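Tolgate Support
Ticket 666
Product: Zatley (visual schedule and social story app)
Opened by: Ngaio Ashby
Category: Schedules / reminders
Status: Resolved
Opened: November 2021

Original report

I run a daily living skills group for teens and young adults with learning differences. Several of them have trouble with time and with changes of plan, so the schedules in Zatley have to match what really happens. Since the last update the "change coming" warning goes off at the wrong moment. I have it set to 20 minutes before the end of an activity. It now shows 20 minutes after the activity starts. For a short activity this means no warning at all, and the next step just appears.

One student takes the app at its word. When the screen says laundry is over, he stops, whatever state the laundry is in. I need the warning back where it was.

Tablets affected: all of ours. App version: the current one. I have tried closing and reopening the app and restarting the tablets. No difference.

Reply from support

Thank you for the clear report. Please tell us:
Were the schedules made in Zatley, or imported from Kerslake?
Is the warning wrong on new schedules too?
Does the activity have photo steps attached?

Reply from Ngaio Ashby

Most were imported from Kerslake in June. I made a new one this morning with the same steps and the warning came at the correct time. So it looks like only the imported ones are wrong.

Yes, there are photo steps. The laundry activity has three.

Second problem, maybe related: the text under the photo steps has gone from "If the machine is still running, I can wait or do something else" to "Wait." I wrote the longer line on purpose. A bare "Wait" leads to a student standing there until somebody tells him he can move.

Reply from support

The second problem has a separate cause. Step text over 25 characters is being shortened on imported schedules. The full text is still stored.

Reply from Ngaio Ashby

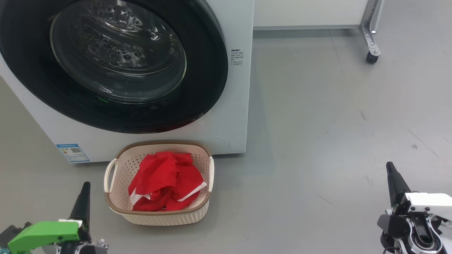
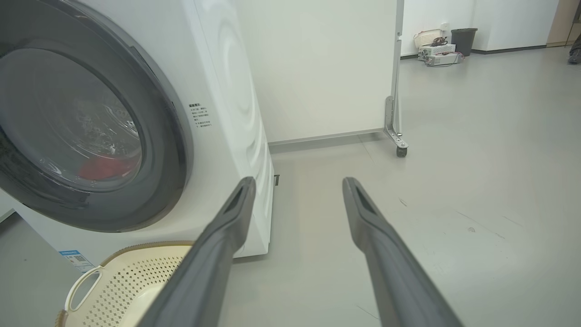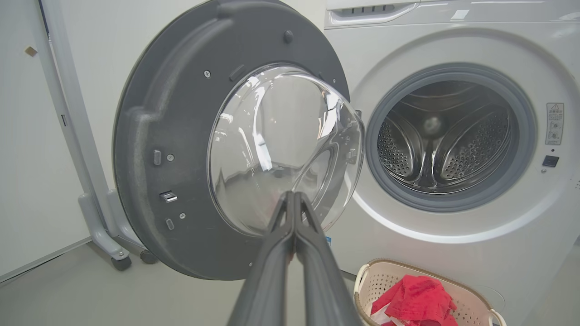 I also checked the bus schedule and the lunch schedule. Bus was imported and has the late warning. Lunch was made in Zatley and is fine. Neither has photo steps, so I don't think photos cause the warning problem.

Reply from support

Confirmed. Kerslake stores the warning as time before the end. The update read it as time after the start. Photos play no part in it.

Workaround until the fix is out:
1. Open the imported schedule and choose Duplicate.
2. In the copy, open Warnings and enter the time again.
3. Save, then hide the old schedule from the student view.

The copy will also show the full step text.

Reply from Ngaio Ashby

Did this for laundry and bus. Warnings are right on both and my wording is back. One note for your help page: the copy gets the word "copy" added to its name, and two students asked whether it was the real schedule. Rename it before they see it.

Reply from support

Added to the help page. The fix is in the next release, and it corrects imported schedules without duplicating them. Copies you have already made will not be changed. The step text limit is now 1,000 characters for all schedules.

Reply from Ngaio Ashby

Updated and tested with a fresh import. Both problems are gone. You can close this. I will open a separate ticket about the Grurnon calendar sync, which drops the note field.

Ticket closed by support.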